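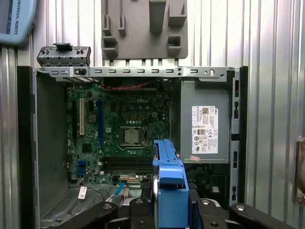

Revisión del taller de reparación antes de abrir la temporada
Lista comentada, 20 de agosto de 2020

Hola a todos. Os dejo la lista que uso para revisar el local de Florenwood, con mis comentarios pegados detrás de cada punto (sí, me enrollo, ya me conocéis). La anterior era una hoja de casillas que rellenábamos de memoria en la cafetería, y así nos fue en julio con el extintor. Esta la hice a pie, con linterna y una libreta, y me llevó la mañana entera.

Donde pone BIEN, no hay que hacer nada. Donde pone PENDIENTE, al final digo quién se encarga.

1. Entrada y pasillo
Puerta principal abre hacia fuera sin forzar: BIEN.
Pasillo libre hasta el fondo: PENDIENTE. Seguimos con las cajas de donaciones apiladas a la izquierda. Se pasa, pero de lado y metiendo tripa, y con una torre en brazos ya no se pasa. Las quiero en la estantería alta o fuera.
Felpudo: BIEN, aunque una esquina empieza a levantarse. Lo apunto para la próxima.

2. Salida trasera
Cartel luminoso: BIEN. Cambiado por Nicanor Robles, ¡gracias!
Barra antipánico: PENDIENTE. Funciona, pero hay que darle con ganas. La empujé con la cadera y a la primera no cedió. Un poco de lubricante en el pestillo y volvemos a probar. Si sigue igual, llamamos a Brastau, que fueron quienes la montaron.
Exterior despejado: BIEN. Alguien dejaba una bicicleta atada justo delante y ya no está.

3. Extintores
El de polvo, junto a la entrada: BIEN. Aguja en verde, precinto entero, etiqueta legible.
El de CO2, junto al cuadro: BIEN por fin. Es el que estaba caducado en julio. Lo han recargado y ha vuelto con etiqueta nueva, pero el soporte baila. Le di media vuelta al tornillo y aguanta; me gustaría ponerle un taco decente.
Acceso: PENDIENTE. Por favor, no colguéis abrigos del extintor. Lo pido en cada revisión.

4. Electricidad
Diferencial, botón de prueba: BIEN. Saltó a la primera (avisé antes de pulsarlo, esta vez sí).
Cuadro rotulado: PENDIENTE. Hay dos circuitos que ponen "varios". ¿Varios qué? Me paso un rato con Bo-ram Do, vamos bajando uno por uno y los rotulamos bien.
Regletas: PENDIENTE. Encontré una enchufada en otra debajo del banco largo. Ya la he quitado. De la regleta sencilla, que es de 2000 W, cuelgan el flexo, el soldador y, si me descuido, el hervidor. El hervidor se va a la cocina y se queda en la cocina.
Cables por el suelo: BIEN con la canaleta nueva.

5. Bancos de trabajo
Equipos desenchufados antes de abrirlos: BIEN el día que miré. Recordatorio para los nuevos: se apaga, se tira del cable y luego se pulsa el botón de encendido unos segundos. La fuente de alimentación no se abre. Nunca. Si está mal, se cambia entera.
Pulseras antiestáticas: PENDIENTE. Una tiene el cable pelado cerca de la pinza y la he tirado. Hay que comprar recambio.
Bordes de chapa: cuidado con las cajas viejas, que cortan. Eun-seong Pyo se llevó un buen tajo en el pulgar y ahora es quien más insiste con los guantes.
Soportes de soldador: BIEN. Esponjas secas como piedras, eso sí.
Extractor de humos: PENDIENTE. Hace ruido, pero tira poco. Pegué un papel de fumar a la rejilla y se cayó. Toca filtro.

6. Pilas y baterías
Bote de pilas de botón con tapa: BIEN. Tiene que estar arriba, fuera del alcance de los críos que vienen con sus padres.
Baterías de portátil hinchadas: PENDIENTE. Había una en el cajón de los destornilladores, y casi me da algo. Van al cubo metálico con arena, fuera del local si se puede, y se avisa a Anum Bangash, que tiene el contacto del punto de recogida.

7. Botiquín
Contenido: PENDIENTE. Quedan gasas y esparadrapo, pero no hay tiritas (véase el pulgar de antes). El suero está caducado.
Ubicación señalizada: BIEN.

8. Estanterías
Ancladas a la pared: BIEN todas menos la Culler del fondo, que se mueve si la empujas. PENDIENTE.
Lo pesado abajo: regular. Los monitores de tubo estaban en la balda de arriba. Jae-in Joo me ayudó a bajarlos y todavía me duele la espalda.

Quién hace qué
Cajas del pasillo y estantería Culler: Jae-in Joo y yo.
Barra antipánico y soporte del extintor: Nicanor.
Rótulos del cuadro: Bo-ram y yo.
Filtro, pulsera, tiritas y suero: Eun-seong. Guarda los tiques, por favor.
Batería hinchada: Anum, y cuanto antes.

Cuando terminéis lo vuestro, lo tacháis en la copia de papel que está pegada por dentro de la puerta del armario y ponéis las iniciales. Yo repaso los pendientes antes de abrir al público. Y si veis algo que se me haya escapado, lo escribís debajo a boli, que hay sitio.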